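Toy Library Opens Its Autumn Exchange to All Households

4 min read

The Usley Toy Library will hold its autumn exchange at the Grovorham Road hall on October 17, 2021. Doors open at ten in the morning and the last items are accepted at two in the afternoon. Membership is not required this season. Households that wish to borrow as well as exchange may register at the front desk on arrival.

The exchange began as a members' event and was last held in May, when more than 300 items changed hands. Demand for construction toys was far greater than supply, and many families left their names on the waiting list. The library therefore asks donors to look first at building sets, wooden trains and marble runs. Mixed bricks are welcome and need not be sorted by color or set.

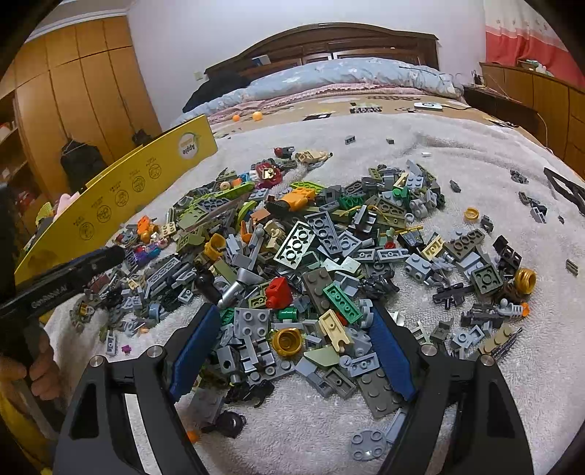
Assorted building bricks spread out on a towel.

Donors should wash plastic pieces in warm soapy water and allow them to dry fully before packing. Pieces that are cracked, chewed or badly faded should be left out. Instruction booklets are useful even when a set is incomplete, and may be placed in a separate envelope marked with the name of the set. Battery toys are accepted if the batteries have been removed.

Each household may bring up to four bags or boxes. A token is issued for every container accepted, and tokens may be used on the day or kept until the spring exchange. They have no cash value and cannot be transferred between households. Unclaimed items will be offered to the after-school club on Sorrentino Street, which has asked in particular for board games suited to mixed ages.

Soft toys will again be accepted in limited numbers. They must be clean, carry a legible care label and have no loose eyes or buttons. Staff may decline an item at the desk, and the library regrets that it cannot store declined items for later collection. 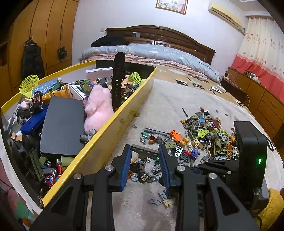
Changes to Borrowing

From the date of the exchange, the standard loan period will be extended from two weeks to four. The change follows a survey of member households, 150 of which replied. Late charges remain as they were. Large outdoor items, including the climbing frame and the sand table, will stay on a one-week loan.

The printed catalog is being replaced by a searchable list prepared by Timothée Royer, who joined the library as collections manager this year. It covers 1000 items and gives the number of pieces, the suggested age and the shelf for each. Paper copies of the old catalog may still be consulted at the desk.

Parking at the hall is limited. Visitors with heavy boxes may unload at the side entrance on Rostix Lane, where a cart will be available, and should then move their vehicles to the public lot.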